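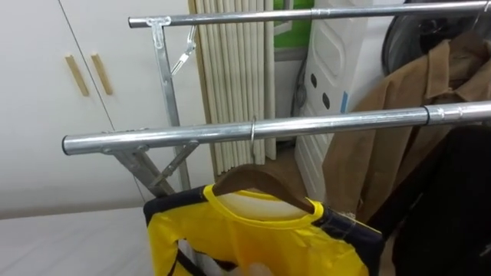 Home > Laundry & Utility > Freestanding Racks

Balteo Folding Garment Rack

For people who own more shirts than closet. The Balteo is a folding rack with two steel rails, a pair of crossed legs at each end, and no opinion about whether you iron.

It opens by pulling the legs apart until the catch clicks. If it hasn't clicked, it hasn't opened, whatever it looks like, and your coats will explain the difference to you at night.

Shirts fresh from the wash go on the front rail, where the air gets at them. The back rail is for things that are nearly dry, or for the jacket you keep meaning to take to the cleaners. Leave a hand's width between hangers. We know you won't, but cotton dries almost twice as fast that way and the collars come out flatter.

Which size?

The Balteo 4 is the small one, meant for apartments and hallways. The Balteo 5 is longer and wants a room with a door you don't mind blocking. Both fold flat enough to go behind a wardrobe - measure the gap first, please, as our returns desk has heard every version of this story.

What it holds

Spread the load over both rails. Wet denim is heavier than anyone remembers, so hang jeans near the ends, over the legs. Wet wool sweaters shouldn't go on a hanger at all unless you want them for a taller relative. Lay those flat on a towel.

Care

Wipe the rails with a dry cloth. A little car wax in May keeps them bright through a damp summer. Skip scouring pads and anything that smells like a swimming pool.

Goes with

Fama wooden hangers, sold in packs of 5
Adams clip hangers for skirts and pants
Drevelberg cotton cover, keeps dust and most cats off

Customer notes

"Bought it for a week while the dryer was being fixed. The dryer has been fixed for two years and the rack is still in my bedroom." - Lizelle Naidoo

"Good rack. Instructions are one drawing and an arrow. Took me longer than I'd like to say." - Xolani Mokoena

Delivery

Ships in one long carton, which will not fit in your mailbox. We have 600 in the warehouse as of 2022-07-23. Spare end caps and catches are available by phone or at the counter.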